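Workshop check, Civilia hall, May

Fire exits: both clear. Rear door sticks at the bottom, needs planing.
Extinguishers: in date. The one by the sink is hung too high.
First aid box: plasters low, eye wash fine.
Extension leads: one with a split sheath, taken out of use.
Ladders: six checked, one failed on a loose foot.
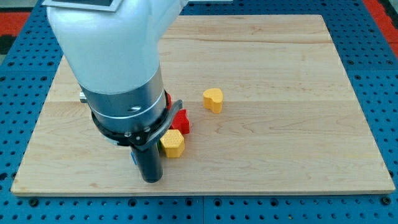 Checked by Heike Kröger, comments by Hauke Ackermann

Floor: swept, but the mat at the main entrance still curls. Tape it down before the Brovudance evening, when we expect 40 people through that door.
Lighting: stairwell lamp out. Reported to Brinkmann, no reply yet.
Storage: paint tins moved to the metal cupboard. Key is with Britta Wegener.
Noise: 58 dB at the office door with the fan on. No action.
Next check: same list, plus the gutters.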